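Anville Workshop Users Group
Minutes of the June meeting, parts room and sorting bench

Meeting opened 4.05 pm in the parts room, ground floor.

Present: Bernadette Ambrose (chair), Kyrylo Semeniuk, Shoshana Whitlock, Roscoe Ridgeway
Apologies: Birdie Pettigrew (report tabled)
Minutes taken by: S. Whitlock

1. Minutes of previous meeting
Accepted with one correction. Under item 4, "shelf C" should read "shelf E". Moved R. Ridgeway, seconded K. Semeniuk. Carried.

2. Matters arising
2.1 Replacement castors for the steel trolley have been fitted. Item closed.
2.2 The quote from Grastow for drawer inserts has been received and is dealt with under item 5.
2.3 The lock on the consumables cupboard is still stiff. K. Semeniuk has applied graphite and will look at it again. Item remains open.

3. Sorting of mixed electrical stock
3.1 K. Semeniuk reported on the mixed stock received when the Mercado store was cleared. The stock arrived without an inventory and covers switchgear, plumbing fittings, fasteners, small gears, capacitors and assorted modules. It has been agreed that everything is to be laid out and identified at the bench before anything goes to a shelf.
3.2 The beige foam board is to remain as the sorting surface. R. Ridgeway noted that round parts roll less on the foam than on the bare table top, and that the board can be lifted off when the table is needed for other work. B. Ambrose asked that soldering not be done on it. Agreed.
3.3 The blue bin is designated for gears. Small packets of hardware may go in the same bin temporarily, provided they are sealed. S. Whitlock queried whether this would lead to packets being shelved with the gears. K. Semeniuk will empty the bin at the end of each session and shelve the packets separately.
3.4 Capacitors are to be kept off the foam and stood on the table surface to the right of the board until they have been discharged and tested. Circuit breakers are to be kept on the same side. No capacitor is to be shelved without a test sticker showing measured value and the initials of the tester.
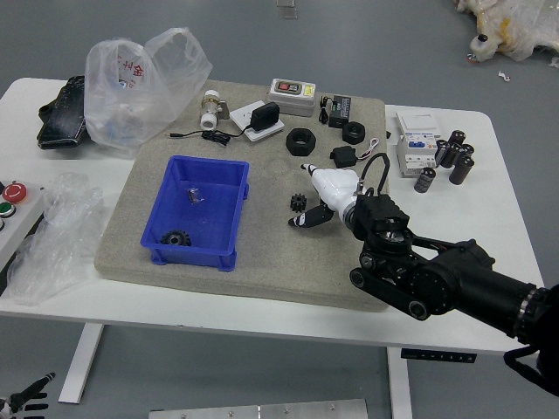 Page last changed: June, 9.40 am, by S. Whitlock (items 3.6 and 5.2 amended)

3.5 Classification. The following was agreed for parts where the shelf was in doubt:
Push-button switch boxes, red and green: shelf B, control gear.
Wall socket panels: shelf B, fixed wiring. Any adapter found plugged into a panel is to be removed and filed under power supplies, with its cord tied.
Pipe valve fittings: shelf F, plumbing. These are not electrical stock and should not have been consigned with it.
Nuts: fastener drawers, by thread. Large and small nuts are not to share a compartment.
Modules with a display: shelf D, after a check of the attached cables.
Junction boxes: shelf B. Loose wire tails are to be trimmed or capped before shelving.
3.6 Unidentified modules. R. Ridgeway proposed a holding period of 3 months for modules that cannot be identified from their markings, after which they go to e-waste. S. Whitlock asked that the period run from the date on the tray label and not from the date of receipt. Amended accordingly. Carried.
3.7 K. Semeniuk estimated the remaining stock at around 4000 pieces, most of it fasteners. At the present rate the fasteners will hold up everything else, and he asked whether they could be weighed by type and bagged without a count. Agreed for nuts and washers. Gears are to be counted individually.

4. Labelling
4.1 B. Pettigrew's report was taken as read. The Aria label template has been revised so that part number, rating and shelf code appear on one line. The earlier template cut off the rating on narrow stock.
4.2 The colour of the shelf code strip was discussed. Grey text on white was considered too faint to read from the aisle. Black on white adopted. Yellow is reserved for stock awaiting test.
4.3 Existing manufacturers' labels are not to be covered. Where there is no clear face, a tie-on tag is to be used.
4.4 R. Ridgeway reported that labels on the upper shelves are lifting at the corners. The shelf edges are to be wiped with isopropyl alcohol before relabelling.

5. Drawer inserts and storage
5.1 The Grastow quote is for inserts in two depths, 75 mm and 90 mm. The deeper insert takes the larger nuts without stacking but leaves little clearance under the drawer above. K. Semeniuk measured the clearance in the left-hand cabinet and found it acceptable. The right-hand cabinet has a cross rail and will only take the shallower insert.
5.2 Resolved to order the 90 mm insert for the left-hand cabinet and the 75 mm insert for the right-hand cabinet, subject to Grastow confirming that dividers are interchangeable between the two. Moved K. Semeniuk, seconded B. Ambrose. Carried.
5.3 Further bins of the open rectangular type are needed. Bins with corner feet are preferred, as they can be lifted from the foam without dragging small parts. S. Whitlock to obtain prices.

6. Electrical safety
6.1 Members are reminded that salvaged breakers, sockets and switch boxes are not to be energised at the sorting bench. Testing is done at the isolated supply in the adjoining room only.
6.2 The discharge resistor lead has a damaged clip and has been tagged out. R. Ridgeway to replace the clip and retest. Capacitor testing is suspended until the lead is back in service.

7. Other business
7.1 B. Ambrose asked that the sweepings tray be checked for small hardware before it is emptied. Several grub screws were recovered from it last month.
7.2 The key register has two unsigned entries. Members to check their own lines.

Actions
K. Semeniuk: cupboard lock (2.3); emptying of gear bin (3.3); confirm dividers with Grastow (5.2)
R. Ridgeway: shelf edges (4.4); discharge lead (6.2)
S. Whitlock: bin prices (5.3)
B. Pettigrew: reissue label template in black on white (4.2)
All: key register (7.2)

Meeting closed 5.20 pm. Next meeting at the same time, parts room.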